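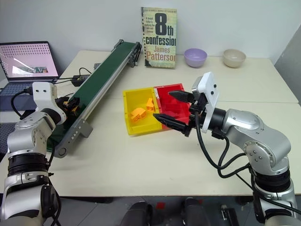
Þórey Mikkelsen asked under the earlier version of this page whether a tenant should measure a condo unit before signing, given that the floor area is already printed in the listing. Yes, measure it. Listings often quote the gross area, and the lease may quote another figure.

How to check the floor area of a rental unit

You need a tape or laser measure, the floor plan and a copy of the draft lease. The worked figures come from a one-bedroom unit at Hellemness listed at 844 square feet.

1. Ask the agent which area is quoted. Gross area usually takes in the balcony and part or all of the outer walls. Net area is measured between the inside wall faces.

2. Measure each room at floor level, wall to wall. Write down length and width in feet and inches - do not round yet.
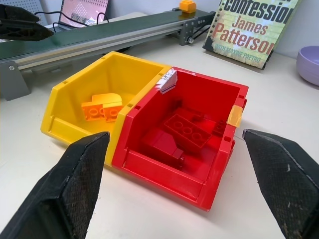 Yellow bin and red bin, side by side.

3. Split L-shaped rooms into rectangles. Measure built-in closets separately and add them to the room they open into.

4. Convert inches to decimals before multiplying. A wall of 12 feet 6 inches is 12.5 feet. 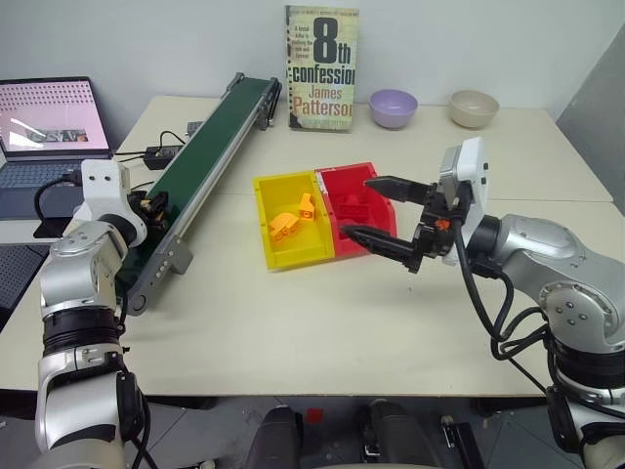
5. Measure the balcony and keep it on its own line. At Hellemness it came to 100 square feet, which left 744 indoors.

6. Compare your total with the draft lease. Small differences come from interior walls and columns. If the gap is larger, ask for the surveyor's plan in writing.

7. Divide the monthly rent by the indoor area. Use this rate when comparing units, and leave shared areas such as the pool or lobby out of it.
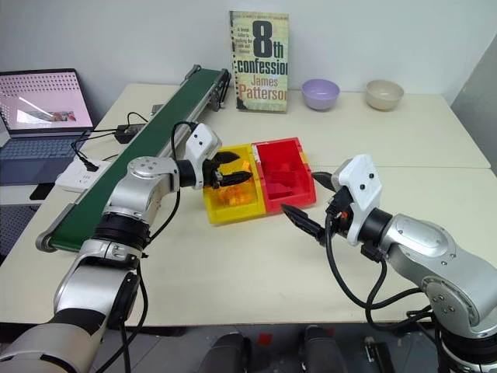
Two arms over the parts tray.

If the lease states an area, have the method of measurement written next to it. A short note initialed by both parties is enough in most cases - check local rules first.

Page by Snædís Bach. Last revised 19 May 2021.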